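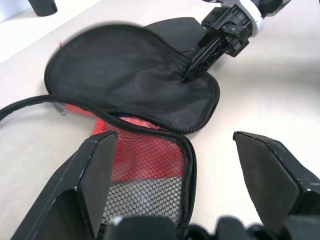 Two arms, one zip: the Livstead club learns to open a bag

3 min read

Heiðrún Briem is late and so am I. Five past four, and the after-school robotics club at Livstead is already going, coats on the floor, someone eating crisps over a keyboard. She waves me in with a screwdriver. Sit anywhere. Not there.

The task this term is soft stuff. Cases, pouches, anything with a zip and a lid that flops. Last year it was blocks and cups, and Briem says they got bored of it by about week 8.

"Blocks are easy to feel good about," she says. "You pick it up, you put it down, everyone claps. Then you hand them a fabric case and it all goes to pot. The lid bends. It folds where you don't want it. I love it, they hate it, then they love it."

The practice piece is a black case with a zip all the way round, mesh inside the lid, bright red mesh in the bottom half. One arm pinches the lid and holds it up. The other comes in with its fingers wide over the lower part. Simple to say. The pupils drive both arms by hand first and record the run, and the recordings go into training later on.

How many runs? She has to look it up. 300 so far, out of a target of 700. "We wont get to 700. Put that in. Well, we might."

The hard part is the grip, she says. Mesh is thin. Pinch near the rim and you've got the zip tape to hang on to, pinch further in and the fabric creases around the fingertips. Some of the group like the crease, as it tells them the fingers have hold of something. Others think it's sloppy. There was a proper row about this in July, apparently, over a whiteboard.

Svend Dalsgaard was on the sloppy side. He's in his last year, does most of the driving on the left-hand controller, talks very fast.

"I wanted everyone to go for the rim every time," he says. "Same spot, same angle. Then the runs match and it's easier to learn from. But when you watch people open a bag they don't do that at all. They grab whatever. So I lost that one." Pause. "I didn't lose it. We voted."

What did he get wrong at the start? "Speed. I pulled the lid like I was late for a bus. The whole case slid over the table and we had to start again. You've got to lift it slow and keep the other arm out of the way till it's up."

And the straps. He is quite bitter about straps. Anything long and loose on the table is something to catch a finger on, he says, and he now checks where it's lying before each run. The younger ones don't. They're learning.

The gripper pads have scuffs on them and chips along the edges. I ask Briem if that matters. A shrug. "Cosmetic, mostly. When the pads go properly smooth we'll change them. Not before, they're not cheap."

Money comes up a lot. The club has a small grant from Arancibia, a local packaging firm, which covers spares and the bus to the Zandis meet. Zandis is the regional contest, one day, 40 teams, a lot of packed lunches. Each team gets a mystery object and an hour with it. Last time Livstead's was an umbrella. They did not do well with the umbrella.

"Eleventh from the bottom," says Dalsgaard, not looking up.

Briem reckons the zip work will help this time, whatever turns up. She's wary of promising. The software they log everything in, Fimideck, lost an afternoon of runs before half term and she still hasn't quite forgiven it. Backups now go on a stick in her coat pocket.

Does she want them to win? She thinks about that one, longer than the others. "I want them to come home arguing about it on the bus. Last year it was dead quiet. Winning would be nice. I'd take winning."

Next job is closing the case again, lid down, zip round the curve. They've tried it a few times. Dalsgaard says the corner is where it goes wrong, the slider wants to go straight on and the tape wants to turn, so you need the second arm to hold teh fabric flat behind it. He shows me with his own jacket. It jams.

Briem is already shouting across the room about the crisps.

Contact the newsletter desk | © Livstead Newsletter | Back to top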